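From: Danuta Witkowska
To: Dindham College Alumni and Friends list
Subject: Re: [dindham-friends] Who is looking after the evening program now?

Dear Angeliki, and dear everyone,

Thank you for writing, and please forgive me for taking so long over a reply. I kept starting one and then the phone would ring, or one of the grandchildren would need feeding, and you know how that goes.

Angeliki Andreadis wrote:

> I hear that Solène is stepping down as registrar of the evening
> program and that the office in Skonier Hall is being emptied.
> Is the program closing? I finished my degree at night, with two
> small children and a job at the bakery, and I would be heartbroken.
> Also, does anybody know where the old student files are going?
> I still need a copy of my transcript, and the number I have for the
> office just rings and rings.
>
> Angeliki (class of 2000)

First of all, no, the program is not closing! I asked Corentin Millet straight out when I ran into him at the library, and he was very clear. The evening program is being moved under the same registrar as the day students, so there will be one office for everybody, over in Gerkus House, on the ground floor next to the bursar. Evening students will still be able to come in after work. He told me the late hours are staying, two evenings a week during term, and I made him say it twice.

Solène Tanguy's last day in the old office is 31st December. She has been with us so long that I can hardly picture the hallway without her and that green cardigan. She is moving to be closer to her sister, and she is happy about it, so we should be happy too, though I'll admit I had a little cry in the car. She would love letters. Please don't send flowers, they make her sneeze.

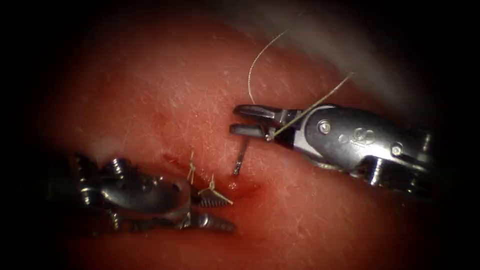

Now, as to who comes next. Romain Masson has been asked to take over the evening side as associate registrar. Some of you will remember him from advising, where he was the one who always had time for you even when the line went down the stairs. He starts in the new year and will be there full time by April. Until then he is splitting his days between the two jobs, so do be patient if he is slow to answer. I think he's a lovely choice, and I told him so, and he went quite pink.

There was a search, for those who like to know such things. I sat in on one of the open meetings, and I must say the questions from current students were better than ours ever were. They wanted to know about child care during exams, and about credit for courses taken elsewhere, and whether the parking fee could be dropped after six. I don't know what will come of the parking. I wouldn't hold my breath, but it was good to hear it said out loud.

About the files. Everything from the last few years is on the computer already and you can ask for a transcript online in the usual way. The older paper records – and Angeliki, I'm afraid you and I both count as older – are going to the Wibisono Library, down in the archive room. There are 169 boxes of them, poor Corentin has had to label every one. If you graduated before the change to the new system, you should write to the archive desk with your full name as it was when you were enrolled, your date of birth, and the year you finished. The fee is 7 dollars. Do put your maiden name if you had one, I forgot mine and it cost me an extra two weeks.

The old phone number was shut off when they packed up the front desk, so that explains the ringing. The main college switchboard will put you through to Gerkus House, extension 247.

Oh, and before I forget, a few of us are putting together a book of notes for Solène. If you have a story about her, or a photograph, or just want to say thank you, send it to me and I'll see that it gets in. It needn't be long. Mine is already four pages and I haven't got past my first semester, so somebody has to balance it out.

Angeliki, did you ever find the group picture from our graduation supper? I have been through every drawer in the house and I'm sure I lent it to you – or perhaps it was to your cousin.

With love to you all, and wrap up warm,

Danuta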